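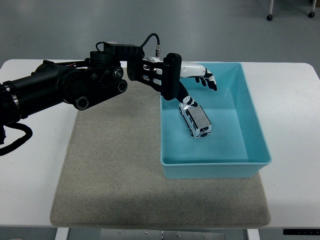
Yee-man Mak writes that two discs from a boxed comedy series now stop at the same episode on every player in the house, and asks whether anything can be done before the set is thrown away.

In many cases, yes. Discs of television programmes fail far more often through dirt and poor storage than through age, and the advice below applies to most household collections. It has been revised following letters received since September.

Cleaning a disc
Hold the disc by its edges and the centre hole. Blow off any loose dust. Wipe with a soft, dry, lint-free cloth, working in straight lines from the centre to the outer edge. Do not wipe in circles, as a scratch that follows the track is harder for the player to read across. If a mark remains, dampen the cloth with clean water and a very small amount of washing-up liquid, wipe again, and dry with a second cloth. Kitchen paper, window cleaner and furniture polish should not be used.

If the disc still stops at the same point, try it in another player. Where it fails in both, a light surface scratch may be polished out by a repair shop. A crack at the centre hole cannot be repaired, and a cracked disc should not be played.

Boxed sets
Hinged plastic trays become brittle, and the small teeth that grip the disc break off and lie loose in the case. Shake these out before closing it. To remove a tight disc, press the centre button with one finger and lift with the other hand. Never bend the disc upwards against the hub.
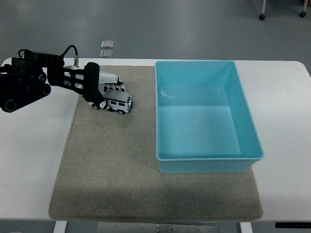
Sets with broken trays may be moved to padded sleeves. The Dorkine wallet holds 68 discs and the smaller Lukedby folder holds 23. Keep the printed episode guide with the discs, and write the series number on the sleeve, not on the disc.

Video tapes
Store tapes upright, fully rewound, in their cases. Keep them away from radiators, outside walls and loudspeakers. A tape brought in from a cold loft should be left in the room for a day before it is played. Any tape with white powder or spots along its edge may be mouldy; put it in a sealed bag, apart from the others, and do not play it.

Home recordings from television often have no label. Play the first 10 minutes, note the programme and channel, and label the spine in pencil.

Keeping a list
A plain notebook is enough for most homes. One reader's list, kept on Pletier index cards, has reached 2,709 episodes and is arranged by programme, then by series. Add a column for faults, with the episode at which the disc stops.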